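Luston Control Suite: Set-Up Guide
Section 4. Getting both arms to share one table

By now you should have the Baneck driver installed and both arms answering on the bus. If one of them is still sulking, go back to Section 3 and sort that out first, please! Everything below assumes two arms that talk.

4.1 Start the planner

1. Open a terminal and start the planner with "luston plan --dual". Give it a moment. The first launch builds the collision map, and on my old desktop that takes 48 seconds (the second launch is much quicker).

2. Check that the status line says both arms are on port 1228. If you see two different ports, you've got a leftover session running. Close it and start over.

3. Type "home all". Keep your hands out of the enclosure while you do this, and keep one of them near the stop button.

Caution: "home all" ignores the speed limit you set in Section 3. I keep asking Eglė Rebane to change this and she keeps saying February, so for now just be ready for it.

4.2 Teach it where the bowl is

I like to use one bright object for the first perception test, with everything else cleared off the table. The detector loves strong color against white, and you'll have fewer weird results to chase.

4. Put the bowl down left of center and run "see once". You should get one box back with a score of 60 or better.

5. Now bring the left arm over the bowl with "hover left" and run "see once" again. The score will drop, and that's fine. What you're checking is that the box stays put when part of the bowl is covered.
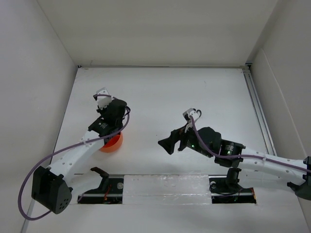 Step 5: left arm over the orange bowl, right gripper empty.

6. If the box jumps to the gripper or vanishes, open detector.yaml and lower min_visible to 38. Save, then run "reload" (no need to restart the planner, hooray).

Note: The two wrist cameras have separate exposure settings. I once spent a whole afternoon tuning the left one while staring at the feed from the right one, so do look at the label in the viewer window before you touch anything.

4.3 Set the handover line

7. Run "zone split". The planner draws a line down the table and won't let either arm cross it without asking the other.

8. Nudge the line with the arrow keys until the whole bowl falls on the left arm's side, then press S to save.

9. Run "zone test" at low speed. Each arm goes up to the line and backs off. If one stops early with a "reserved" message, clear it with "zone free" and try again.

Saved zones live in the Grulwood folder, one file per table. Copy yours somewhere safe before you move on to Section 5, where we let both arms go at once.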